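4.2 Data and tooling

Table-setting demos were logged with Skedero, our recorder. Two hand-held grippers per operator, one per hand, both cabled. Streams are resampled to a common clock before anything else touches them. We kept 40 demos for training and held out 6. Clips with a dropped tracking stream were thrown away, not patched.

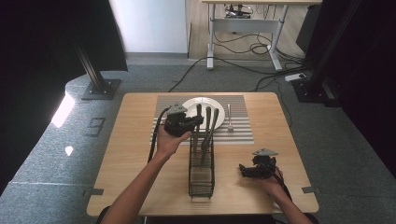 Figure 3. Table setting with two hand-held grippers: plate and fork on a striped placemat, utensil caddy in front.

The policy predicts both gripper poses plus jaw width, 50 steps per chunk. We run the first part of a chunk and replan. Early versions used one shared width channel for both hands, which was a mistake; the idle hand would close whenever the other one did. Splitting the channels fixed it.

Thin handles are still the weak spot for perception. Depth on the wire mesh is mostly holes, so the Revthorpe segmenter runs on color only and depth is used just for the table plane. Handles that overlap the plate get merged with it at low resoluton. Crop first, then segment. Latency is 2 frames worse with the crop, acceptable here. Ablations in Section 5.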